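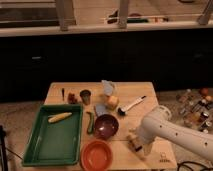
Corn cob in the green tray, cucumber and bowls to the right.

Section 3: Building your first quote collection

This section covers adding sayings to Dridavero, checking who said them, and putting them out as a numbered list. It assumes you have installed the program and signed in. If you share a library with other people, ask the library owner for an editor account first. A reader account can browse and copy but cannot save.

Before you start

Have your source material at hand. This can be a book, a letter, a recording or a plain text file. Dridavero accepts a quote without a source, but it marks the entry "Unchecked" and leaves it out of public lists until a source is added.

Creating the collection

1. Open the Library menu and select New Collection.

2. Type a name. Short names work best in the side panel, where anything over 18 characters is shortened. "Friendship" is fine. "Sayings about friendship and loyalty" will show only its first few words.

3. Choose a sort order. By Author is the default. By Date Added is easier while you are still typing entries in, and you can change it later without losing anything.

4. Select Save. The new collection opens with no entries in it.

Note: A collection can sit inside another collection, but only one level down. The sample library that comes with the program, Morais, is set up this way and is worth a look before you plan your own. It holds 2474 entries, so give it a moment to load on an older computer.

Adding quotes by hand

5. Select Add Entry. The entry form opens on the right.

6. Type or paste the words of the quote into the Text box. Do not add quotation marks. The program puts them in when the list is printed or published, and if you type your own you will get two sets.

7. Fill in the Author box. Enter the last name first, then a comma, then the first name: Valente, Aurora. If the author is already in your library, the name appears below the box as you type. Pick it from there. Typing it again with a small difference creates a second author, and the quotes will be split between the two.

8. Fill in the Source box with the title of the work and the page. For a talk or interview, give the name of the event.

9. Add topics, with a comma between each one. You can add up to 13 topics to an entry. Two or three are usually enough for a reader to find it.

10. Select Save and Next to keep going, or Save and Close if you are done.

Caution: The form does not save as you type. If you close the window before you select one of the save buttons, the entry is lost.

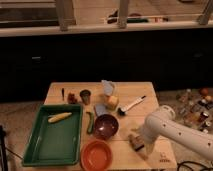
Tabletop with toy corn, a toy cucumber, two bowls and a white plastic cup.

Importing from a text file

If you already keep your quotes in a text file, you can bring them in together.

11. Put each quote on its own line. After the quote, type a vertical bar, then the author, another vertical bar, then the source. A line without a source still needs the second bar.

12. Save the file as plain text. Files from a word processor carry hidden formatting and will be refused.

13. Open the Library menu, select Import, and choose your file. A preview shows the first few entries. Check that the authors are in the author column - if they are not, a bar is missing somewhere near the top of the file.

14. Select Import All. A file of ordinary size takes roughly 3 minutes.

Possible duplicates are held back in a list called Review. Open it when the import ends. For each pair, choose Keep Both, Keep Old or Keep New. Two versions of the same saying with different wording are both worth keeping until you have seen the original.

Caution: Import cannot be undone with the Undo command. Make a backup of the library before you select Import All.

Checking an attribution

Many well-known sayings travel under the wrong name. The Check Author tool compares your entry with the Felmont reference list and reports a match, a conflict or nothing found.

15. Select the entry, then select Check Author.

16. Read the result. "Match" means the same words are listed under the same author. "Conflict" means they are listed under someone else, and the other name is shown. "Nothing found" says only that the list does not have the quote.

17. If there is a conflict, set Status to Disputed and write a line in the Notes box saying what you found. Disputed entries print with a small mark after the author's name. 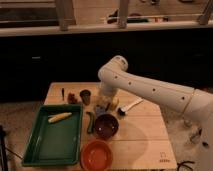
Publishing a numbered list

18. Open the collection and select Publish, then Numbered List.

19. Type a heading for the page. Leave the number of quotes out of it. The program adds the count and updates it when entries change.

20. Choose how many quotes to show on each page, then select Preview. Long quotes wrap onto a second line and are easier to read with fewer to a page.

21. Select Publish. The page address appears at the bottom of the window. Copy it if you want to send it to someone.

Note: Changes made to an entry after publishing do not show on the page until you select Publish again.

Section last revised November 7, 2024. Text by Helge Sjögren and Jin-sol Wi.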